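Irton Cut Flower Project: Progress Report to Harkis, Second Period
Covers June through November 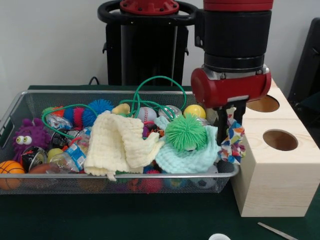 Pietrzak asked after the last report whether the shop could carry its own rent by spring without the wedding work. On current sales it could not. The counter trade covers rent and heat in good months and falls short in January and February. Wedding and funeral orders make up the difference, and we expect that to continue for at least another year.

Sales

We filled 747 orders in the period. Of these, 249 were funeral and sympathy orders and 96 were for weddings or other booked events. The rest were counter bouquets, birthday deliveries and standing weekly arrangements for offices. Standing orders are still the smallest part of the business, but they are the easiest to plan for because the stems can be bought a week ahead.

The funeral figure is higher than planned. Most of the growth came after the Prarkgate shop stopped taking same-day orders. We can usually turn a sympathy order around by 3 p.m. if it comes in before ten. Casket sprays need a full day, and we have put that on the order form.

Growing

The rose beds at Irton were replanted in the fall before this grant began and gave their first useful cut this summer. Stem length was uneven. The pale pinks on the north side were mostly too short for anything except table work, so we used them there and bought in long-stemmed roses for the larger pieces. We lost most of the sweet peas to heat in July. Dahlias did well until the first frost, and we had more dark red than we could sell.

Lilies were grown in crates under cover for the first time. They came on in three batches as intended, although the second batch opened early and missed the wedding it was meant for. We will keep that batch in a cooler spot next year. The tubers are lifted and stored, and labels have been checked against the bed plan.

Cold storage

The walk-in cooler was installed in August, later than the schedule you approved. The delay was in the electrical work. Waste at the counter has dropped since then, from around 8 buckets a week to fewer than half that. The door seal needed replacing once under warranty. The old display cooler has been kept for finished bouquets and still runs, but it is loud and will need to go at some point.

Gifts and candles

This line is behind plan. Candles sell steadily in November and hardly at all in summer. The silver earrings did not sell and we have stopped ordering them. Cards sell with almost every bouquet and need more shelf space, so the rack will move next to the register. We do not plan to spend any more of the grant on gift stock.

Spending

The cooler came in slightly over its line and the replanting slightly under. The van line is unspent. We have been renting by the day for large weddings, and the cost so far does not justify buying. We would like to move part of the van money to a second workbench and proper shelving in the back room, where two people now have to share one bench on Saturday orders. Please let us know if that change needs a separate request.

Next period

Valentine's Day orders open in early January. We will limit roses to three bouquet sizes and close the list when the cooler is full. Bare-root roses to fill the gaps in the north beds are on order and should arrive in March. Wedding bookings for next summer are coming in at about the same pace as last year, with June nearly full. The next report will include a month-by-month cost for bought-in stems, as Harkis requested.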